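Two clocks, one arm, and a Saturday I won't get back 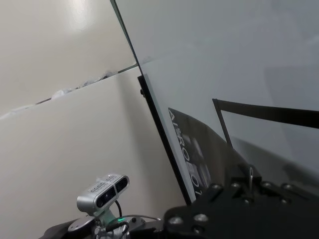 View from the wrist. Depth camera on its bracket on the left, the bolted gripper plate on the right.

Quick one, written fast before I forget the details. Wubit asked me to write up the pose bug and I said yes on Monday's energy, and now it's late and the tea has gone cold, so forgive the order things come in.

Background for people who don't follow this. I look after the software on the arm: the bit which takes camera data, decides where a thing is, plans a path and tells the joints to go. Perception package is Muder, which is ours. Planner is Andrade, also ours, older, grumpier. Trokport sits in between and passes messages about. All three had been behaving well enough through the spring that I'd stopped looking at them, which was my first mistake.

Symptom. Arm goes to pick up a part. Lands short. Not by much, and not every time. Slow moves were fine. Short moves were fine. Long fast swing across the bench followed by a pick, and the fingers would close to one side of the part, or on the edge of it. Then you'd go and measure by hand with everything standing still and the numbers were perfect.

So of course I blamed calibration. Everybody blames calibration. Did the whole hand-eye routine again with the board, 20 poses, nice spread of angles, solver perfectly happy, residual tiny. Ran the picks. Same thing. Did it again with different angles, because apparently I don't learn. Same thing.

Then I blamed the bracket. Reasonable guess I think — it's a short bracket and the camera sits out on it, and if that flexes during a fast move you'd see an error after fast moves and none after slow ones. Fits the symptom! Spent most of an afternoon on it. Tightened what could be tightened, pushed on the housing with a finger while watching the depth values, wrote a little script that stopped the arm dead and logged the picture for a while to look for ringing. There's a bit of ringing. It dies away well before the planner asks for a pose. Not the bracket. Put the hex keys away and felt silly.

What I should have done at the start is look at the timestamps.

Quyên got there before me. She'd been plotting something else entirely, joint speeds for a different job, and she overlaid the detected part position on the same axis and sent me the plot with just a question mark. The part on the bench, which hadn't gone anywhere, was sliding about in the world frame. And it slid in proportion to how fast the wrist was moving. Slow wrist, tiny slide. Fast wrist, big slide. Wrist stopped, part comes back to where it belongs.

If you've done any of this you already know. That's a time offset. The picture is being matched with the wrong arm pose, so the software thinks the camera was somewhere it wasn't, and the part gets put in the wrong place by however far the wrist travelled in the gap.

OK so where's the gap from.

The camera driver stamps each depth picture when it arrives on the computer. The arm controller stamps joint positions with its own clock. Trokport is supposed to keep a running estimate of the difference between the two and correct for it. It does that at start-up. It is also meant to do it again every so often while running. I went and read the code and the second bit was there, written, tested, and behind a setting which defaults to off. I know who turned it off. It was me. There's a commit from last August with the message "temporarily disable resync, too chatty in logs". Temporarily.

So the two clocks agree nicely at start-up and then wander apart through the day. Which explains the other thing I'd been ignoring, that mornings were always better than afternoons. I'd put that down to me being tired.

Turned resync back on. Better straight away, but still not right. There was a leftover constant bit, same size morning and night.

That second one took longer and was more annoying. The stamp goes on when the picture arrives, and a picture takes time to get off the sensor, down the cable and through the driver. We had a fixed number in the config for that delay. The number was right once. Then somebody (Wubit this time, he says I'm allowed to say so) switched the depth filter to a heavier one to clean up the edges on shiny parts, and the heavier filter takes longer, and the config number stayed where it was. Two separate bugs pointing the same way, so each one made the other look worse.

How I measured it in the end, in case it's any use to anyone. Wave the wrist back and forth in front of the calibration board, smooth sine, nothing clever. Record the joint angles and the board pose from the camera. You get two wavy lines which should sit on top of each other and they don't. Slide one along until they match best, and how far you slid it is your delay. I took 900 samples for the first go and threw away the ones where the board was partly out of view, which left 774, plenty. Did it at 3 different speeds to check the answer didn't change with speed, and it didn't, so it's a real delay and not the bracket bending. Sorry again to the bracket.

Things I got wrong doing that, so you needn't:

Used the filtered joint angles first. They're smoothed, smoothing adds its own lag, so I was measuring camera delay minus filter lag and getting a number that was far too flattering. Use the raw ones.

Forgot that the detector drops pictures when it's busy. Doesn't matter if every sample carries its own stamp. Does matter if, like me, you've lazily assumed they're evenly spaced. Resample properly.

Waved it too gently. If the wrist hardly moves the match is mush and any delay looks as good as any other. Be a bit bolder, within whatever your speed limits are.

Then the fix. I didn't want to type a new number in the config and wait for the next person to change the filter. So Muder now carries the capture time through with the picture, all the way to the pose it spits out, and Andrade asks for the arm pose at that time and not at "whatever's newest". The old call was literally named get_latest. Should have been a clue. The new one takes a time and refuses to answer if it hasn't got joint data either side of it, instead of guessing. It refused quite a lot on the first evening, which was alarming, and that was the joint buffer being too short. Made the buffer longer. Stopped refusing.

Filter delay is now measured at start-up with a short version of the wave. Wubit thinks this will get irritating when you're restarting things over and over, and he's probably right, so there's a flag to skip it and it prints a big ugly warning each time you do. I'm not hiding it in the logs this time. I have learned that much.

Also the planner. While I was in there I found Andrade was starting its final approach off the first detection it got after the swing, when the wrist is still slowing down. Worst possible moment to trust a picture. It now waits for the joint speeds to drop under a limit, then takes the next detection and plans the last bit off that. Costs a little time on every pick. I thought people would moan and so far nobody has, though Quyên wants to replace it with something cleverer which keeps updating the target on the way in. Fine by me, after the timing's been solid for a good while. I don't want to be tuning a moving target on top of a clock I only half trust.

Saturday was the long run. Left it cycling with the nasty fast swing before each pick, and sat next to it with a laptop supposedly doing other work but really just watching the error plot crawl along. Flat. Lovely dull flat line right through the afternoon, which used to be the bad part of the day. One miss all run, and that one was a part I'd put down half under another part, so I'm not counting it against the timing. The log has it if you want to argue.

Bits still on the list:

Jonis, the little tool we use for replaying recordings, ignores capture time completely and plays everything back by arrival time. So a replay of a good run looks like a bad run. Confused me for over an hour. Needs fixing before anybody else trips on it.

Old recordings have no capture time in them at all. Might be able to patch them up using the old delay number, might just bin them. Leaning towards bin.

A proper test which fails if resync is switched off. Quyên has started one. It moves a fake wrist past a fake part with the clocks deliberately skewed and checks the part stays put. Took her a morning and would have saved me about a fortnight.

The config file still has the old delay value in it, commented out, with a note from me saying not to touch it. I'll delete the line tomorow.

If your picks are good in the morning and bad after lunch, go and plot your stamps before you recalibrate. Comments are open, I'm slow to answer. Wubit wants the branch merged before he's back in so I'm off to sort out the conflicts in the launch files, there's a pile of them and most are mine.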